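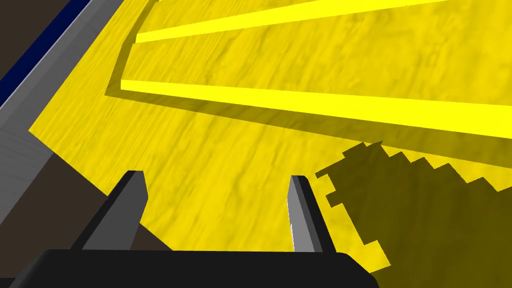
*Gripper open over the yellow surface*

# Nura Gallery Sketch Board

**Item 2109 | In stock | Ships flat**

I make drawing boards for people who like to draw in museums, and the Nura is the one I carry myself. It's small enough to hold against your chest in a crowded room and stiff enough that your line doesn't wobble when someone brushes past you on the way to the Dutch flowers. I've been drawing in galleries for most of my adult life (badly at first, then less badly, then badly again when I tried to learn hands) and every board I bought was built for a studio. Too big, too shiny, a steel clip on top that snapped shut like a mousetrap in a silent room. You only need that to happen once in front of a tour group!

So the Nura has no clip. Two wide elastic bands hold the paper, one at each end, and they slide off quietly. When they go slack you can swap them for any bands of the same width, or write to me and I'll put a new pair in the mail.

## What you get

- The board, with rounded corners and a plain gray drawing side
- Two elastic bands, black
- A cloth neck strap that comes off
- A pad of 30 sheets, smooth on one side and toothy on the other
- A pencil sleeve that slips over the left or right edge
- Eight toned cards for checking values (more about those further down)

Pencils aren't included. I tried including them and everybody already had opinions about pencils.

## Holding it

The strap goes around your neck and the bottom edge of the board rests against your belt or your ribs, depending on how tall you are and how you like to stand. Your free hand steadies the top corner. It feels a bit silly for the first ten minutes, like you're selling popcorn at a ball game, and then you forget about it. If you're lucky enough to get a bench, take the strap off and put the board across your knees.

Lefties, the sleeve goes on either side and the board is the same both ways up. I got a stern letter about this from Orvokki Rantala, who tested the first batch for me and draws with her left hand, and she was right. The first version had the sleeve glued in place. I still have one of those in the studio and I use it to prop the window.

## Will the museum let me in with it?

Mostly yes, but please check first. The rules change from one place to the next and sometimes from one room to the next. Permanent collections tend to be relaxed about dry media. Visiting shows can be much stricter, and a loan exhibition may ban sketching altogether even when the rooms on either side of it are full of art students. I call ahead and ask three things: is pencil okay, is there a size limit on boards and pads, and are there hours when they'd prefer I didn't. Weekday mornings early in a show's run are lovely if you can manage them. December is hopeless, everyone has relatives in town.

Leave ink, charcoal and paint at home unless you've been told otherwise. I know, I know, charcoal is wonderful. It also ends up on the wall.

The strap has no metal on it, so nothing jingles. If a guard asks you to carry the board in front of you and keep it off your back, do it cheerfully, they're thinking about the frames.

## The toned cards
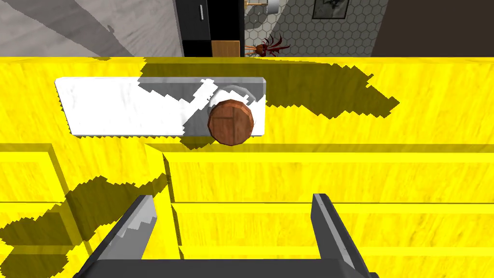 The cards run from near-white to near-black, and I put them in the kit because pale things are where I go wrong most often. You stand in front of a still life, you see a tablecloth, your brain says "white," and you leave the paper bare all the way across. Then the drawing looks flat and you can't work out why. A white thing is hardly ever one white. Take a long white tray lying on a bright yellow counter: the right part is in shadow and goes a cool gray, while the rest stays paler. Hold up a card next to a passage like that, squint, and slide along until the card and the patch of tone sort of melt together. Do it once for the lit part and once for the shadow, jot both card numbers in the margin, and you've got the skeleton of the drawing before you've shaded anything.

Keep the cards well back from the picture, please. You hold them close to your eye, with the painting at a proper distance behind, and you never need to reach toward the wall.

They work for color too, in a rough way. Strong yellow is lighter than people expect and deep red is a lot darker. I do a whole page of nothing but value notes when I'm tired, no drawing at all, and those pages are often the ones I go back to.

## Which board should I pick?

I make two, and people ask me this every week.

| | Nura | Wornik |
|---|---|---|
| Best for | Standing, crowded rooms | Benches, sculpture courts |
| Strap | Yes | No |
| Paper | Small pad, included | Your own, larger sheets |
| Toned cards | Included | Sold separately |
| Item | 2109 | 1731 |

If you mainly draw paintings, get the Nura. If you sit down with a marble torso for a whole afternoon, the Wornik gives you room to swing your arm. Some galleries will find the Wornik too large, so that phone call matters more.

## Care

Wipe the drawing side with a barely damp cloth and let it dry lying flat. Graphite comes off with a kneaded eraser. Don't leave it in a hot car. The strap can go in the washing machine in a pillowcase, cold water, and it comes out slightly shorter but you can let it out again at the buckle, which is plastic.

The surface picks up scratches after a while. Mine is covered in them and they don't show through a pad. On a single loose sheet you may get a ghost line now and then, so slip a spare page underneath.

## Ordering

I pack everything at the Juvura studio myself, usually in the late afternoon with the radio on. Refill pads and spare straps are on the supplies page. If you'd like to try the board before buying, the Cherkaoui art supply shop keeps one on the front counter with a pad already on it, and you're welcome to draw in that pad. Please do! I collect them when they're full.

Questions about sizes, straps or a lost card can go through the contact form. Tell me the number on the lost card if you can remember it, and I'll send you that one on its own.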